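Markby nurseries to switch to coloured plastic cups

13th February

Three tall plastic cups, in pink, light blue and lime green, will form the standard set when the Markby nurseries replace their drinking cups in July.

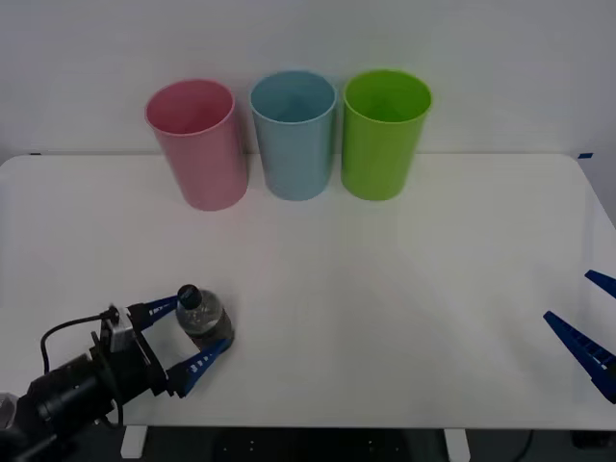

According to Millia, the supplier, colour is the simplest way of keeping one child's drink apart from another's, and printed names tend to fade with repeated washing. The firm would like each nursery to hold all three colours in equal numbers, so that a table group can be given one colour for the whole day.

The order covers 1365 cups, divided equally between the three colours. Of these, 549 will go to the Skisden site, the largest in the group. The remainder will be shared among the smaller sites according to the number of places at each.

The cups are tapered and have a thin rolled lip. The outer surface has a smooth, matte finish. They are wider at the rim than at the base, and Millia states that they can be stacked inside one another for storage, up to 30 in a column. Higher stacks are not advised, as the lower cups may grip and become hard to separate. Cups should be fully dry before stacking.

No lids are included in the order. Sites that use lids for the youngest age group will keep their present beakers for that purpose, and these will be reviewed separately.

Washing will be done in the existing machines on the upper rack. The drying racks at Skisden were bought for a shorter cup and will need their top shelf raised by one notch. The same change applies at Escobar Road, where the racks are of the same pattern. Kitchen staff at both sites have been sent a fitting sheet. The other sites dry on open trays and need make no change.

The present cups are white and have been in use for several years. A check of stock last autumn found surface scratching on a large share of them, along with staining near the base that did not come off in the normal wash. Scratched cups will be withdrawn first. Sound ones will be kept for paint water and sand play, and must be marked on the base before they leave the kitchen.

Each site will receive its cups in 2 deliveries. The first will contain enough for daily use and the second will be held as spare stock. Cartons are packed by colour and carry a label on the short side. Shortages should be reported to the Markby office within a week of delivery, with the carton number.

Parents do not need to supply cups from home during the changeover. Water bottles brought in for outdoor sessions are not affected.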